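Chapter 7
Setting Up and Looking After a Single-Arm Bench Cell

Noura Issa and Joar Isaksson

In this chapter
Fixing the arm and the work surface
Choosing and placing practice objects
Checking the fingers, pads and cables
Keeping a cell log

Chapter 6 dealt with the arm on its own: joints, limits, homing. A cell is the arm together with everything it has to work with, and most of the trouble in a cell comes from the second part. A camera bracket works loose by a fraction of a turn. A tray ends up a thumb's width from where it was the day before. The arm still repeats its moves well, and the task still fails.

The cell used in this chapter belongs to the teaching workshop at Stivum, where Nabil Akl set it up in September. It has one arm, one gripper with two fingers, and a short list of objects: a drawer unit, a slice of toy bread and a toy croissant. The surface is an ordinary countertop. We chose it over a machined plate so that students would have to deal with a surface that has no holes, pins or grid to locate things by.

Three things are settled before the arm is powered. The first is reach. Every object must lie where the fingers can come down on it without the forearm touching the wall. The second is the resting place of the drawer unit, which has to leave room in front for the drawer and its handle. The third is cable slack. A cable at the wrist needs enough length for the full turn of the last joint, but a loop that hangs too low will catch on the work.
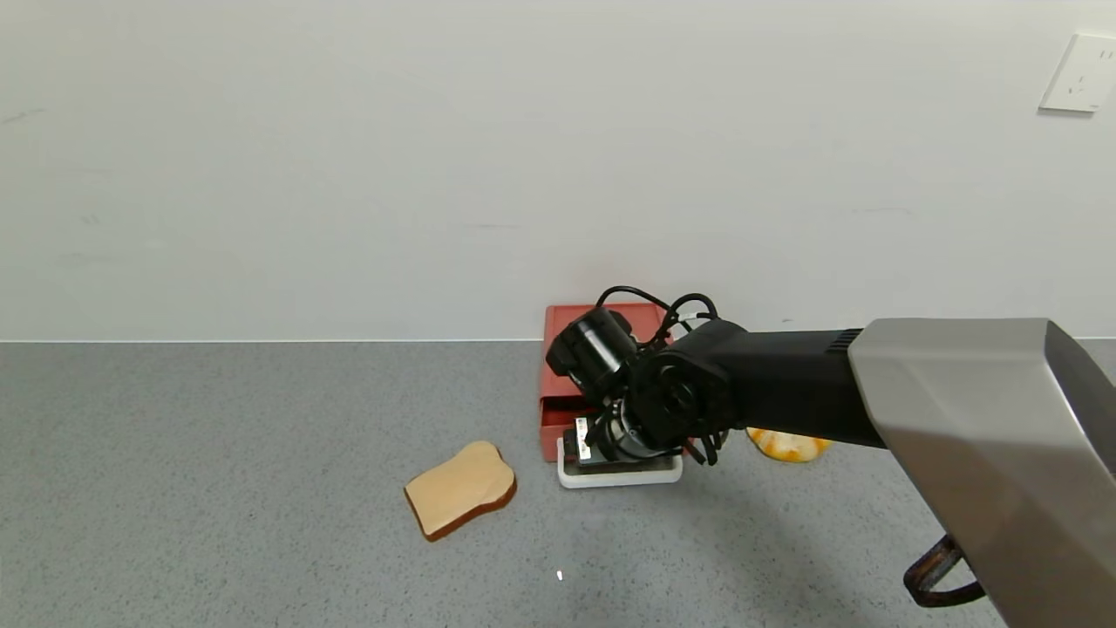
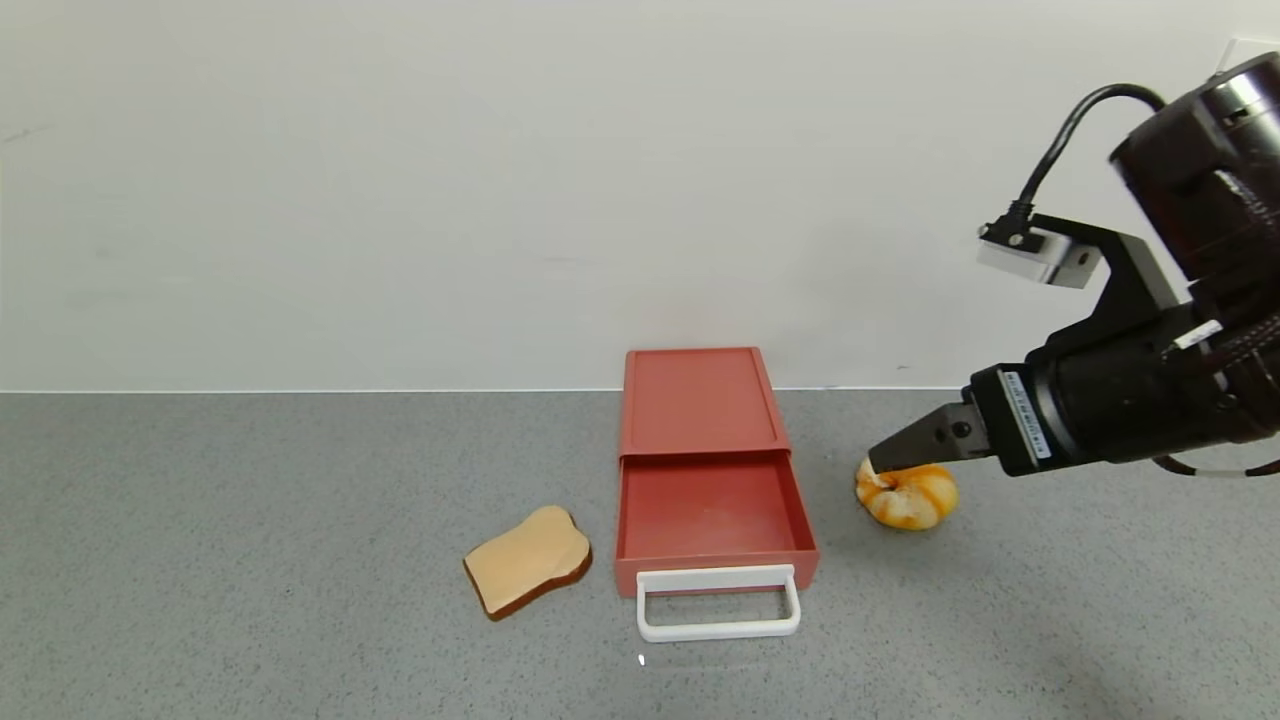
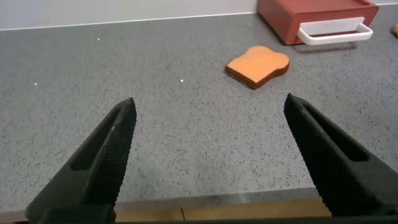 Figure 7.2 The bench cell with the drawer unit and toy bread on the countertop. First and second: the arm at the drawer unit and at the croissant. Third: the bread between the two fingers, from the wrist camera.

The wrist view is the quickest check of finger condition. Both fingers should appear in it, one on each side, with the gap between them open. If one finger sits higher than it did in the reference picture taken at setup, stop and check its mounting screws before changing anything in software. Qusai Yammine, who maintained the earlier Demance cell, spent 2 days adjusting a grasp program when the fault was a single screw.

Pads wear faster than fingers. In our log the first pair was replaced after 3561 grasps, and we now inspect them every 400. Wipe them with a dry cloth. Solvent leaves some pad materials slick – check the supplier's sheet first.

7.1 Before power-on

Walk the cable from the wrist back to the base by hand. Feel for kinks at each clip and look at the connectors. Then move the arm slowly through its range with the drawer shut, and again with it open. The second pass is the one students tend to skip, and an open drawer takes up space that the first pass does not test.

Write the result in the cell log, including the passes where nothing was found.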